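Sultley and Kinar libraries to stay open until 8pm from May

Sultley Library Trust has confirmed that its branches at Sultley and Kinar will extend their evening opening hours from May, following a trial held over the winter.

Both libraries currently close at 5.30pm. During the trial, 2,000 visits were recorded after that time, many of them by students and by residents returning from work. The Trust received 180 written responses to its survey, and a clear majority asked for the later hours to be made permanent.

The change will be funded for 2 years by a grant from the Solheim Foundation. The grant also covers 200 new large-print titles, to be shared between the branches.

Valentyna Pasichnyk, Chief Executive of the Trust, said: "Our readers asked for a library they could use at the end of the working day. We are grateful to Solheim for its support."

Children's story sessions and the home delivery service will keep their present times.

Enquiries should be made at either branch desk.
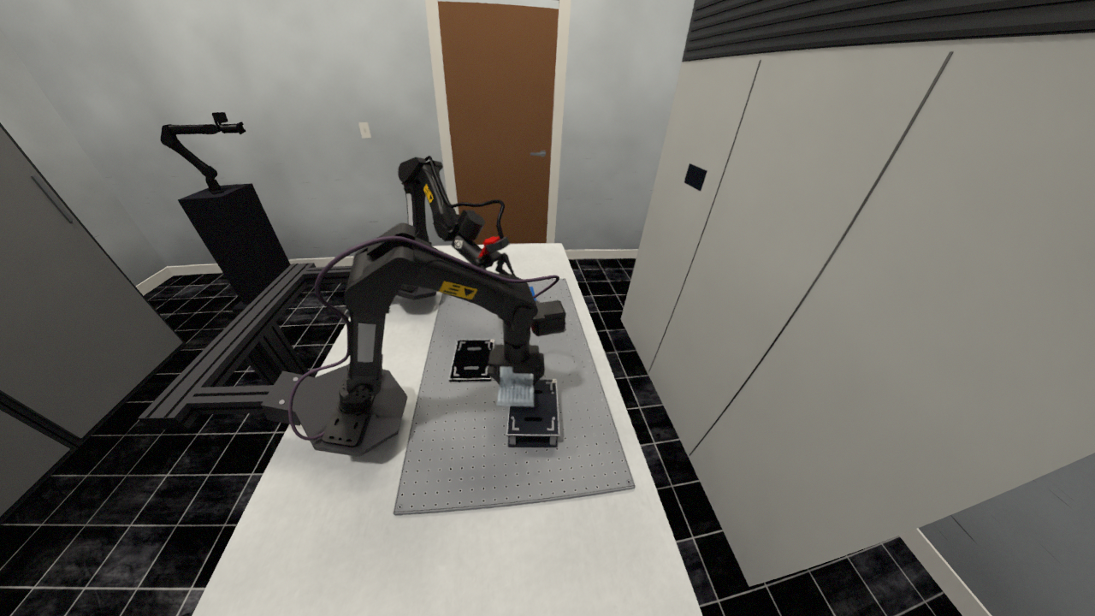
Petro Savchuk: Very welcome news, but will the Kinar branch take reservations in the evening as well? During the trial the desk stopped at six.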